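About Us 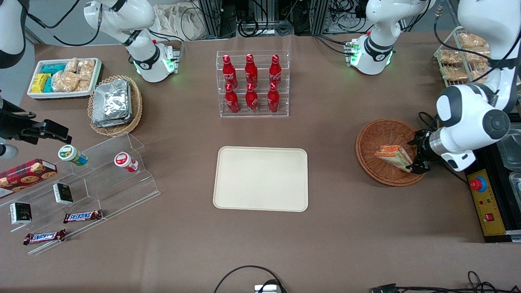
Useck began in a draughty room above a shoe repairer's, with five pupils, a borrowed whiteboard and a kettle that took most of the lesson to boil. We teach English to grown-ups who have moved to the town for work or family (or simply because they liked the look of it!), and we have been at it for 17 years now. The room is bigger these days, and the kettle is much better, but the idea has hardly changed: people learn a language best when they have something they want to say to each other. That is why the break matters so much to us, and why we've always been fussy about having something to eat, whether it's sandwiches in a wicker basket or a few bottles of Coca-Cola. A surprising amount of grammar gets sorted out over a sandwich, and more than one shy beginner has said a first full sentence while asking what was in it.

We run classes at three levels, from complete beginners to those getting ready for college or a new job, and there are 42 places each term. Groups stay small so that everybody gets a turn at talking, and you are very welcome to sit in on a lesson before you make up your mind. Our coursebook is our own, called Wistach after the street where we started, and we tinker with it every summer.

In January we opened a second room at Onitz House, next door to the Price bakery, with step-free access and rather a nice view of the canal. Do drop in and say hello.

Print this page
E-mail this page

Related pages
Our classes and levels
Finding us at Onitz House
Sitting in on a lesson
The Wistach coursebook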